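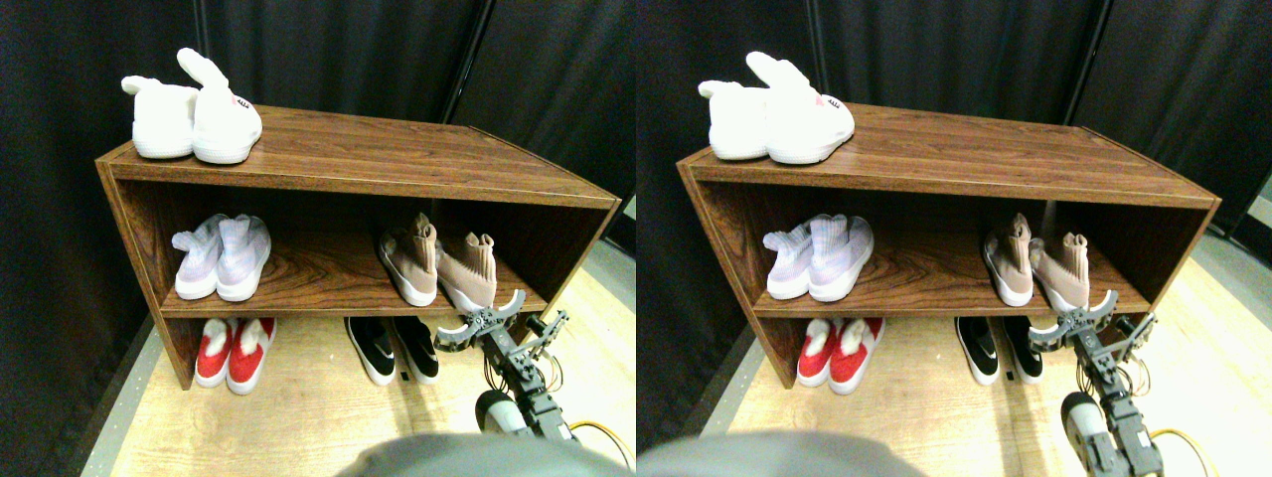
各位好，接着说鞋架的事。上次问大家门口那个矮鞋架该怎么分层，收到好几封回信，我统一在这里答一下，顺便把Britta那封引在后面，因为她问得最细。先说结论：中间那层我留给针织袜套鞋，底下那块敞开的地方直接放在地板上，顶板只放拖鞋。现在顶上靠左是那双白色的兔子拖鞋，右边一长条木板都空着，我打算就让它空着。中层左边是浅紫白色的那双，右边靠头上是米色偏粉的那双，中间隔开一段，拿起来不会碰倒旁边的。底层是另外两双，没有隔板，怎么摆都行。

列表导航：上一封 | 下一封 | 按主题 | 按作者 | 回复 | 存档首页

Britta Ostermann 写道：
> 我家也是这种矮的，一层顶板、一层中板、下面空着。
> 我的问题有四个。
> 第一，针织鞋口太软，放进去过几天就塌了，你是塞东西还是不管它？
> 第二，木纹贴面那种背板，鞋跟蹭上去会不会留印子？我以前那个Evlow
> 的架子，背板下半截全是灰道子，擦不掉。
> 第三，底层直接接触地板，鞋底的沙子你怎么处理？我试过垫报纸，一
> 开门就被风吹走。
> 第四，拖鞋放顶上好看是好看，可是我家孩子进门就把书包往上面一甩，
> 拖鞋全掉地上。你们家不会吗？
> 另外，你上次说想换一个高的，后来看了没有？Vorneo那款我在店里见
> 过，五层，每层很浅，靴子放不进去。
> Britta

一条一条说。

鞋口塌的问题，我试过塞纸团，也试过塞旧袜子。纸团刚放的时候撑得住，时间长了自己就瘪了，而且每次穿之前要掏，早上赶时间的时候很烦，掏出来的纸团又没处放，最后门口地上滚得到处都是。旧袜子卷成筒好一点，高度大概正好，但是家里人会以为是忘了收的脏袜子，拿去洗了两回。我现在不塞了。针织面本来就是软的，脚一伸进去就撑开，塌一点不影响穿。怕的是压，不要在鞋口上面再叠一双，也不要硬往里推，让后跟踩在另一只的鞋口上。那样折出来的印子是横的，要好多天才回得来。

有一个办法值得说一下：两只不要一只套着一只放，并排，鞋尖都朝外。朝外的好处是鞋口在里面，不容易被手带到；坏处是拿的时候要把手伸进去捏后跟。手大的人可能觉得中层太矮。我家的人都还行。

背板的印子，我的看法是留一点空，放鞋的时候不要一推到底。我在中板上用铅笔轻轻画过一道线，后跟不过线，画了以后全家都照着放，后来线淡了，习惯也养成了。已经有灰道子的，先用干布，再用拧得很干的湿布顺着木纹擦，不要来回横着擦。Evlow那个架子我没用过，如果湿布擦不掉，多半是鞋跟上的橡胶蹭上去的，可以用白橡皮轻轻擦一小块试试，先找背面不显眼的地方。别用酒精，我一个旧抽屉的面就是这么擦花的，花了以后那一块一直发白，怎么上蜡都补不回来。

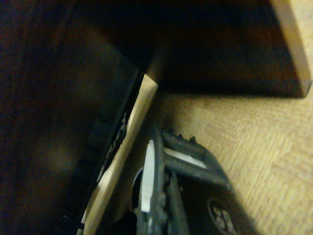
再就是侧板。侧板比背板更容易被忽略，因为鞋从边上抽出来的时候，鞋底的边正好从它内侧刮过去。我的做法是靠边的那双先往中间挪一下再往外拿，多一个动作，但是省得以后补漆。如果你家的架子已经刮了，家具店有卖补色笔的，选比原来浅一号的颜色，深了就很明显，浅了可以再描一遍。描完以后放一晚上，第二天再放鞋。

底层的沙子。我不垫报纸，也不垫毛巾。毛巾吸沙，看起来干净，拿起来一抖全在地上。进门的时候在门外的垫子上先蹭，鞋底磕两下，然后再放。底层每个星期扫一次，把鞋全部拿出来，小扫帚从里往外扫，扫完再用拖把过一遍。浅色地板的好处是有沙子一眼就看得见，坏处也是这个。如果实在想垫，买一块薄的硅胶垫，裁到比底层小一圈，脏了整块拿去冲。我在Clakent买过一块，当时的味道有点大，晾了几天才用，后来搬家的时候弄丢了，也没有再买。

靠墙的那一边，扫帚够不到，我是把架子整个往外拖一点再扫。拖之前一定先把上面的东西都拿下来，不然兔子拖鞋的耳朵一晃一晃的，肯定要掉。拖的时候抬着拖，别推，推了地板上有痕。一个人抬不动就分两次，先抬一头，挪一点，再抬另一头。

书包的事，我没有什么好办法。我家孩子也甩过。后来在旁边墙上钉了两个挂钩，高度按他的个子来，现在十次里有七八次会挂。剩下的那几次就捡一下拖鞋。如果你家墙不能打孔，Beyene有一种夹在门上的挂钩，邻居家在用，说关门的时候要小心，会响。

拖鞋放顶上还有一个原因，这双是毛的，放在底层容易沾灰，白的沾了灰很难看，洗一次要晾很久。放在顶上，平时拿个粘毛的滚子滚一下就好了。洗的话我是用手洗，温水加一点点洗衣液，耳朵里面也要捏一捏，不然里面的填充物会结块。不要甩干，挤一挤水，用干毛巾裹着压，然后立着晾。

关于换高的架子。去看过了，Vorneo那款确实是每层很浅，我带了一只鞋去比，鞋尖要伸出来一截，走路会踢到。而且太高了以后，最上面那层基本上是用来放杂物的，钥匙、快递单、用完的电池，一个月以后就再也看不见板子了。所以暂时不换。矮的够用，家里平时穿的就是这几双，过季的都在盒子里，收在床底下。盒子上写清楚是谁的、什么季节的，二月份我翻过一遍，有一双已经小了，送人了。

收进盒子之前记得一定要让鞋干透。针织面看着干了，里面的鞋垫往往还是潮的，把鞋垫抽出来摸一下就知道。放的时候两只的鞋底靠着盒子的边，鞋面朝中间，中间隔一张薄纸，深色和浅色的不要放一个盒子，我有一双浅的就是这样染上的，洗不掉。

还有人问针织鞋放进鞋架之前要不要刷。我的习惯是用软毛刷顺着纹路刷几下，罗纹的那种尤其容易藏灰，横着刷会起毛。白色的鞋底边用湿布抹一圈就行，牙膏、小苏打我都试过，和湿布差别不大，就是多费一道水。刷的时候一只手伸到鞋里面撑着，不然面是软的，刷子使不上劲。鞋口的地方轻一点，那里一拉就松，松了以后更容易塌，又回到Britta的第一个问题了。
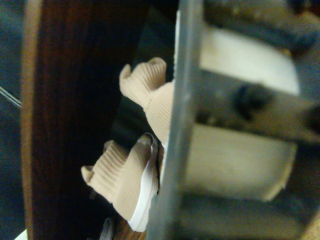 米色那双，罗纹的针织面，鞋口是软的，会打褶。

底层那两双到底要不要换到中层来，我还没想好。中层中间那一段还能放一双，但是放满了以后拿左边的就要先动中间的。谁家是三双并排放的，麻烦说一下平时拿着顺不顺手，架子里面有多宽也请写上。我回信可能要到晚上。

另外上次有人要的那种白色滚子的替换纸，我这边还有两卷没拆封，需要的话单独给我写信，不要回到列表里。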